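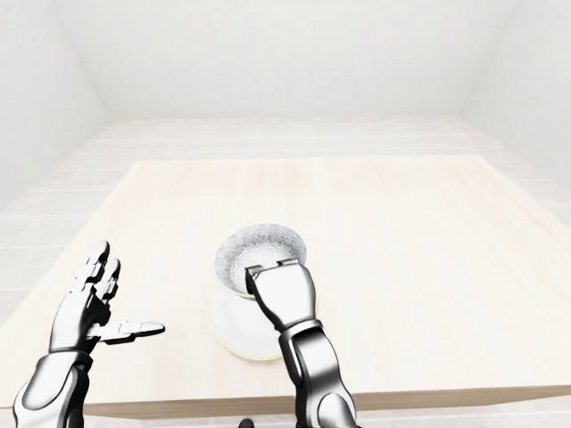
Page last changed: 17/05/2021
Issued by Pemeck Technical Publications, Tresanthorpe

Section 9. Placing, levelling and first care of wooden tables

9.1 Scope

This section applies to the Nernby range of solid-top dining and work tables supplied to schools, day centres, residential homes and public halls. It covers the work to be done after the table has been unpacked and the legs or base have been fitted as set out in Section 8. Folding tables and tables on castors are dealt with separately in Section 12.

The instructions should be read through in full before work begins. Where the table is to be placed in a kitchen or serving area, the person in charge of that area should be told beforehand which parts of the floor will be out of use.

9.2 Before you begin

The following will be needed:

- a spirit level, at least 60 cm long
- a tape measure
- the flat spanner from bag C
- felt pads or rubber feet, according to the floor (see 9.5)
- two clean cotton cloths
- mild washing-up liquid and lukewarm water

The largest table in the range is 230 cm long and weighs 94 kg. It must be lifted by four persons. Smaller tables may be lifted by two. The weight of each table is printed on the delivery note and should be checked before lifting.

CAUTION: Do not drag or push a table across the floor, even for a short distance. The leg bolts are not made to take a sideways load, and damage caused in this way is not covered by the guarantee.

Timber supplied between September and the end of winter may have been stored at a lower temperature than the room in which it will be used. Leave the top lying flat in the room, with its wrapping opened at both ends, for 48 hours before carrying out the steps in 9.3.

9.3 Placing the table

1. Measure the room and mark the position of each table leg with low-tack tape.

2. Allow a clear passage of at least 120 cm on any side where people will be seated, and 150 cm where a wheelchair user will be seated or will need to pass. Doors must be able to open fully.

3. Keep the table at least 60 cm from any radiator, stove or heated pipe. Underfloor heating is acceptable provided that the floor surface does not go above 27 °C.

4. Lift the table by the rails beneath the top. Do not lift it by the edge of the top.

5. Lower all legs to the floor together and remove the tape.

6. Check that every leg is in contact with the floor by pressing lightly on each corner in turn. If the table rocks, go on to 9.4.

Note: Where several tables are to be joined in a row, place and level the table at the centre of the row first and work outwards. Joining plates (part 214) are to be fitted only when the whole row has been levelled.

9.4 Levelling

Each leg is fitted with an adjusting foot which can be raised or lowered by up to 15 mm.

1. Lay the spirit level along the length of the top, close to one long side, and note which end is low.

2. Take the weight off the leg at the low end. A second person should lift the rail by a small amount and hold it steady.

3. Turn the adjusting foot with the flat spanner. One full turn changes the height by 1.5 mm.

4. Lower the table and check again.

5. Repeat with the level laid across the width of the top at both ends.

6. Tighten the locking nut on every foot, including those which have not been moved.
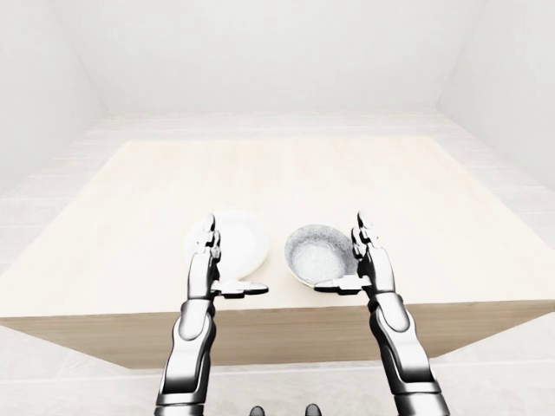
If the floor is so uneven that an adjusting foot has reached the end of its thread, the table should be moved to another position. Card, folded paper or loose wooden wedges must not be used. Packing plates can be obtained from the Pemeck spare parts counter and are held in place by the same locking nut.

The level should be checked again after four weeks and once a year from then on. Record each check on the card at the back of this guide. Premises which have a contract with Pemeck for yearly inspection need not keep a separate record.

CAUTION: Keep fingers clear of the foot while the leg is being lowered. Children should not be in the room during this work.

9.5 Floors and feet

The choice of foot depends on the floor. Felt pads are to be used on wood, laminate and cork. Rubber feet are to be used on stone, glazed tile and sealed concrete. On carpet, use the bare metal foot with the wide disc supplied in bag C.

Felt pads pick up grit and must be brushed monthly and replaced when they are less than 2 mm thick. Rubber feet can leave a dark mark on some vinyl floors; a test should be made in a corner of the room for one week before the full set is fitted.

Where a floor has been polished or resealed, allow the time stated by the maker of the finish before putting the table back. If no time is stated, wait seven days.

9.6 First cleaning
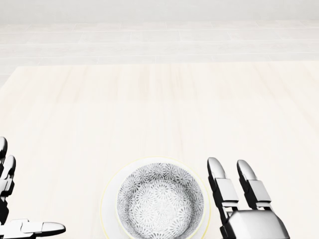

A new top must be cleaned once before it is put to use. Dust from packing settles in the pores of the wood and, if it is left there, is sealed in by the first coat of care oil. Mix a small amount of washing-up liquid in lukewarm water, wring the cloth out well and wipe in the direction of the grain. On a pale top the grain can be faint and should be looked for before starting; in the view shown with this paragraph it runs from the far edge of the table towards the near one, so the cloth would be drawn in that direction and not from side to side. Dry at once with the second cloth and leave the top clear for two hours.

Do not use scouring powder, bleach, wax polish or any spray that contains silicone. Steam cleaners must not be used on any part of the table.

9.7 Oiling

Tops with an oiled finish, including all Joly tables, should receive one thin coat of care oil within two weeks of the first cleaning. Lacquered tops must not be oiled. The finish is stated on the label beneath the top.

1. Shake the bottle and pour a little oil on to a cotton cloth, never straight on to the wood.
2. Rub along the grain until the whole top is evenly covered.
3. After 15 minutes, wipe off all oil that has not been taken up.
4. Leave overnight before use.

WARNING: Cloths soaked in oil can catch fire without a flame. Soak used cloths in water and lay them flat outdoors to dry before throwing them away.

Section 10 deals with stains, scratches and small repairs.

Pemeck Technical Publications, Tresanthorpe | Contact us | © Pemeck. All rights reserved. | Back to top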